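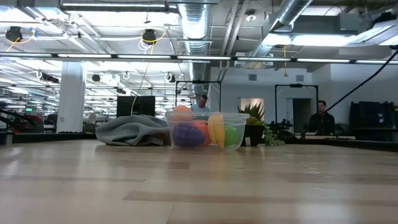

Toy fruit and two plants on the long table at Kornus.

In September I could visit the Kornus office, together with a small group from our evening course. The invitation came from Chinyere Uzor, who takes care of the rooms there. We met at the entrance at 2 and she gave us coffee before anything else.

I was interested mostly in the furniture, as I am furnishing a shared office at home. The big room is open, with a thick white pillar and desks on different sides, and people continued their work while we were walking. The table I liked best has a pale wooden top with long planks, and you can see the grain very well. I asked what they use for cleaning it. Only a damp cloth, and oil two times in the year.

On this table they keep a clear plastic bowl with toy fruits: grapes, a banana, an orange one, a green one. The colors come nicely through the plastic. Next to it are the plants. One is spiky, in a dark square pot, and the other is a succulent which hangs down to the table. Chinyere told us she waters them very little, and the succulent has already survived two moves.

For the chairs we went to the second floor, where they have models from Monness and Wana. I sat in both and I prefer the Wana, but the price was 500 for one, so I must think more.

To get there, take bus 76 to the last stop and walk back over the bridge. The door code does not work for visitors, please ring at 131.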